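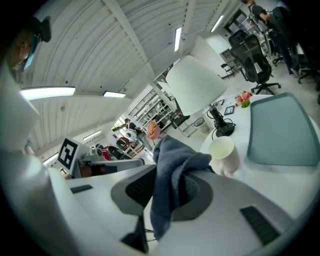 Hand-held gripper loses its marker when I work with cloth. Mount, lights or cable?

Asked 01/11/2024 in Shared Workshops > Robot builds
Tags: grippers, markers, tracking, cloth

Building a pair of hand-held grippers at the shared shop in Pakville. You hold one in each hand, do the task yourself, the motion gets logged, later the arm gets to try it. Marker cube on top of each. Finger design is my own, housing is based on the Bravik files with the middle part redrawn. Cable to each one.

Rigid stuff is fine. Cups, trays, anything with an edge, track is smooth all the way through. Cloth is where it goes bad. As soon as I pinch a corner and lift, the pose of the left gripper starts to jump. Not a small wobble, it flips, like the software thinks the cube is facing some other way, then it snaps back. Right one does it too but a lot less.

I went through 49 recordings over a couple evenings and wrote down every one with a flip in it. Nearly all of them are cloth. Nearly all of them left hand first.

What I've tried

- reprinted both cubes, same pattern size, matte paper this time. A bit better, mostly in the spots near the ceiling lights
- recalibrated the head camera, no change
- longer cable on the left. Helped for one session and then I think it didnt
- swapped left and right cubes. Problem stayed on the LEFT hand, so it isn't the print

Table is a round white one. I do the folding leaning in over it with my arms out, head camera looking down at both hands. 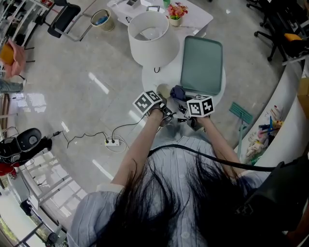
The lift is the worst part. When I bring a corner up I turn my wrist in without thinking, so the cube leans over and the camera gets two faces at a shallow angle instead of one good one. Then the cloth comes up near it as well. I've tried keeping my wrists stiff but then I fold like someone wearing oven mitts and the recordings are no use to me anyway.

So what I want to know:

Is there a standard way to mount the cube so it survives wrist rotation? Taller post? Tilt the whole cube back toward the head?

Is dark blue cloth on a white table a bad choice for exposure? Could switch to something lighter but I'd lose the older recordings for comparing.

Could the cable pull really do this or am I chasing a ghost. It does tug a little when I reach to the far side.

Also the grip pads. Mine are ribbed rubber and they're great on the cup, but thin cloth sometimes lets go on one side and I re-pinch, so there's a lot of extra wrist motion in there. Would take suggestions on that too but the flip is the main thing.

Software is the tracker that ships with the Geum kit, settings mostly left alone. I did turn smoothing off in September while I was looking at something else and may not have turned it back on. Will check tonight.

2 answers, sorted by votes

Accepted answer

Flipping between two poses and snapping back is almost always the flat marker ambiguity. When only one face is seen well, there are two tilts that fit the corners nearly the same and the solver picks whichever wins that frame. Smoothing won't fix it, it just turns the jump into a slide, which is worse because you stop noticing it.

Order I'd go in:

1. Check the tracker is solving the whole cube as ONE body and not each face seperately. In the Geum config there's an entry for rigid groups. If your cube faces aren't listed in a group each one gets solved alone, and you get exactly what you describe. I lost most of a winter to this.

2. Measure where each face sits relative to the others after gluing. Don't trust the drawing. If a face is off, the solver gets fed something that disagrees with itself as soon as two faces are in view, and that's your wrist turn.

3. Shutter. Set it by hand, try 1/1000 and bring the gain up until the black squares still look black. Auto exposure with a white table filling most of the view will hunt when dark cloth goes in and out. I wouldn't change the cloth.

4. Then the mount. Raise the cube 6 mm and lean it back toward your head. Small is fine. A tall post gives you more view but it whips when you move fast and now you have a new problem.

Left hand only: I'd bet on 2. You swapped the cubes, but did you swap the measured offsets in the config along with them? If the left body entry is the one with the bad numbers, the trouble stays on the left whichever cube you stick on there.

Pads, no strong opinion. Finer ribs for thin fabric.

 Comment from asker: checked. Faces were grouped on the right gripper and NOT on the left. I copied the block and missed the last lines. Also smoothing was still off lol. Grouped them, redid the folding set, and the big flips are gone. Still a little jitter at the top of the lift, going to measure the faces next.

 Reply: good. Leave smoothing off until you've measured or you wont see what it's doing

Second answer

Could be the cable. We had ones at Roseck that pulled the housing sideways every time you reached across the table. Run it up your forearm with a strap at the elbow, leave slack at the wrist. Then the pull goes on your arm and the gripper doesn't feel it.

Also check your screws, if the cube plate is loose nothing else you do matters. We use 316 stainless because that's what's in the drawer. Any will do, put threadlocker on.

 Comment: threadlocker will crack some printed plastics, test on a scrap piece first

 Reply: fair. nylon lock nuts then

 Comment from asker: plate was tight on both but I'm doing the elbow strap anyway, the tug was annoying me. Still looking for pad ideas if anyone has folded thin stuff with these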